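Culunano Grip Planner 2, six months in

I put off upgrading to version 2 of Culunano for most of last year. Version 1 and I had an understanding: it crashed on the hour and I saved on the half hour. Then Cloutier, who sell the license in this country, stopped answering mail about version 1, and the matter was settled for me.

For those who have been spared it so far, Culunano is a planning package for two-arm work. You give it your arm models, your grippers and a list of things to hold, and it works out who grabs what, where, and how the thing gets from one hand to the other. My test job is keys and padlocks. Small, stiff, easy to buy, and very good at making expensive software look silly.

Setup took 46 minutes on a clean machine, including the part where the installer asks whether you would like to install the installer. The new arm importer is a real step up. It read my joint limits correctly the first time, and it no longer assumes that cables are a problem for somebody else. You can draw a rough keep-out tube along each link, and the planner will respect it. In version 1, I did this with a spreadsheet and prayer.

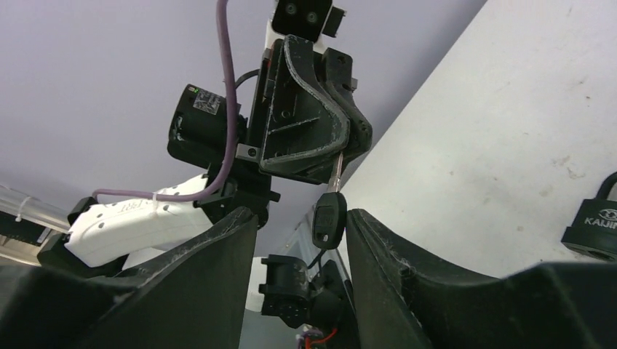

Handovers are where most of the money went, and it shows. The old planner treated the receiving hand as a kind of shelf. Version 2 plans both grippers together, so the giving hand picks a grip that leaves the other one something to hold. With a key that means choosing between the blade and the head early on, and it now makes that choice before moving, which I appreciate. Out of 66 planned handovers in my last batch, it gave up on six, and each time it said why in words I could read. "No free approach, right wrist" is a fine error message. Version 1 used to say "9".

Perception is the weak spot. The wrist camera module wants to see the object and both sets of fingertips, and once two grippers close in on something small there isn't much left to look at. Its answer is a slider called Confidence. Push it up and the planner refuses to do anything. Pull it down and it believes in keys that aren't there. I have mine a hair below the middle and try not to touch the desk.

The replay tool is lovely – scrub back through any run and see the plan drawn over the camera view – but it eats disk space like a teenager. The manual is a PDF of a website. The dark theme makes the warnings dark too.

Dakthorpe does much the same job for less, if you enjoy writing your own collision checks. I don't, so I've renewed through May.

Four stars. The fifth is being held by the left arm, pending approach.

Posted January 2018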